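Notebook, January 5, 2025
Elastic cord trials, continued

Maëlys Huet brought over the last spool of the Orketti cord, so the comparison with Parsa can go ahead. Both are clear stretch cord, same nominal thickness. The question is still the one from October: why repaired bracelets come back with the knot pulled through the end bead.

Setup as before. One strand of each cord cut to length, surgeon's knot, one drop of glue, left overnight on the rack by the window. In the morning each strand gets a weight hung on it for 40 minutes and is then measured against the steel rule. Pre-stretching was done by hand on one set and skipped on the other.

Parsa, not pre-stretched: grew 11 mm and did not come all the way back. Parsa, pre-stretched: grew 2 mm. Orketti behaved much the same when pre-stretched but the glue did not take as well. The knot felt slick and I could turn it with a fingernail. Homa Safavi thinks there is a coating on it and suggests wiping the ends with alcohol before tying. I have not tried that yet.

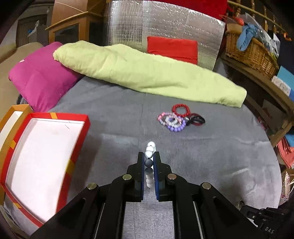 Page last changed: January, by H. Safavi (typo in glue section)

White, pale gray and dark gray round beads are easy to restring in the right order if the old strand is laid in the channel board before cutting. I forgot once with a longer piece and spent half the afternoon on it. Cut over the board, always, and put tape on the tail end.

Glue: the Grernano tube is nearly finished. It skins over fast, and anything left in the nozzle is useless the next day. The thinner one from Zondedberg wicks into the knot better but also runs into the bead hole and stiffens the cord there, and I suspect the stiff spot is where the breaks start — two of the returned pieces had snapped right beside the knot.

To do:
Wipe Orketti ends with alcohol, tie again, same weight.
Ask Maëlys whether the spool was stored near the heater.
Ream the end beads on the next repair and see if the edge feels any smoother.
Order glue.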